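Print this page | E-mail this article
Search this journal Go
July – Usmani, Household Storage Section

3.2 Where small items end up

We surveyed 349 homes in Hundale and Gutska. Each was asked where scissors, tape and cleaning bottles are kept, and how long it took to find them. Bottles mostly went low down, under a shelf or stool.

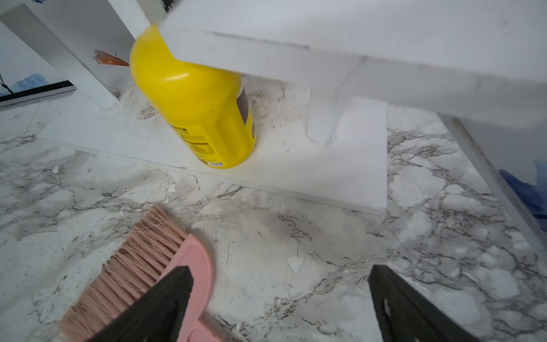 Why do people store bottles low? Weight, mostly, and the fear of leaks onto food or paper. Homes with small children were the exception – 38 of them used a high cupboard instead.

Scissors were harder. Most homes own several pairs and treat them as one shared pool, so a pair put down in one room is lost to the others. Open baskets helped a little. Drawers did not.
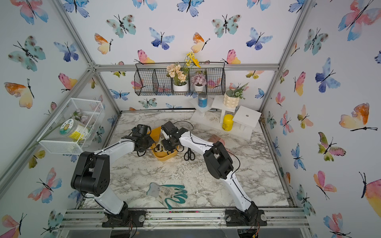
3.3 Duplicate buying

Duplicates are bought when the first pair cant be found. In Gutska this was the most common reason given, ahead of wear. The Umlow sorting task asked owners to choose which pairs to keep.
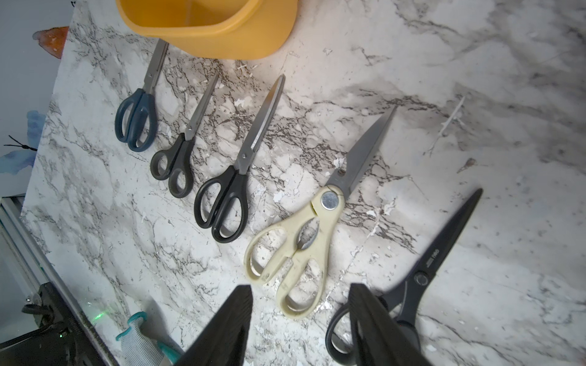

Owners tended to keep the newest pair and the longest pair, and then argued for one more. Answers from teh 200 Hundale homes follow the same pattern. Rented homes lower, not by much.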